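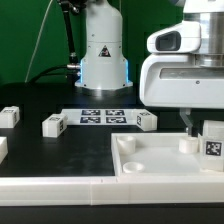 November, evening

Today I rewrote the page of rules for the two-arm table. It took much longer than I thought. Perrine Hervieu wants one page, printed on one side, and I had almost four pages when I came in this morning. She says people at Brirkmont will read one page and will put four pages in a drawer. I think she is right, but it hurts to cut.

The first thing I cut was the history of the rules. I was proud of that part. Then I cut the paragraph on clothing, which is already in the general rules of the building. I kept the sentence about long hair and cords.

What stays first is the order of starting. One person starts the arms and the same person stops them. If this person must leave, even for coffee, the arms are stopped and the next person begins the list from the top. In Villa they let people hand over in the middle of a run, with a signature. I worked like this there for two winters and I never liked it.

Then the markers. I wrote: "The cubes and the board are measuring tools. Do not use them as weights, and do not write on them." Perrine laughed at "weights" but I have seen it. The board must lie flat, and before each session we compare what the cameras report with the list on the wall. If a cube was touched by a sleeve, we do the check again, also when it looks like nothing moved. I wanted to give a limit in millimeters. We discussed it for a long time and decided that the limit belongs in the calibration sheet, because it changes, and the page should not.

For the tray the rule is short. Cups go in and out by hand only when both arms are stopped. Before, it was written "when the arms are not moving," and this is a different thing. An arm can be waiting. I asked to have the word "stopped" explained in a small box at the bottom, and I got my box.

The speed rule was the difficult one. We have 75 as the highest percent in the Sakier program for work with both arms, and I found that the old page also said 75, but for one arm alone. So for a long time the page was stricter for one arm than the program was, or maybe looser, depending how you read it. I read it five times. Now there are two lines, one for each case, and both have the unit.

Gokora sent an answer about the warning labels. We may not cover them with tape or with our own stickers, and if one becomes hard to read we order a new one. I added this near the end. I also added that cables are looked at from the plug up to where they leave the table, with the eyes and not only with the hand in passing.

By four o'clock it was 788 words. Too many for one side, unless the letters become very small, and I do not want small letters on a safety page. Perrine took a pencil and removed "please" everywhere. I put one back.

Tomorrow: ask her if "session" and "run" mean the same thing for everybody. I used both, and now I am not sure.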